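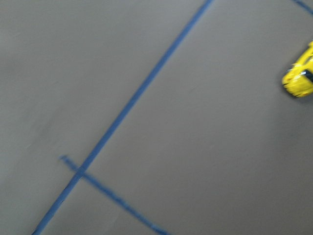

Kirkeo has released a low-sheen floor paint for rental units and home playrooms, the company said in March. The product, named Clelen, is a water-based coating sold in 26 colors and intended for concrete, primed board and previously painted wood. Product manager Rosário Patrício said the muted grays were developed first. A matte gray with a slight brown cast, like the surface under the blue tape and the yellow toy car, shows less contrast with dust than a cool gray does. It also leaves bright rugs and toys as the main color in the room.

One can covers 263 square feet in a single coat. Two coats are specified for floors, with four hours between them. Furniture may be returned after 24 hours, and rugs after seven days.

Bahman Fallahi, who manages the Bratwood apartments, had the paint applied in 556 units during scheduled turnovers. He said touch-ups blended without visible edges when the original roller type was used.

Clelen is available at Sayegh stores in one-gallon cans. A satin version is planned, but Kirkeo has not set a release date.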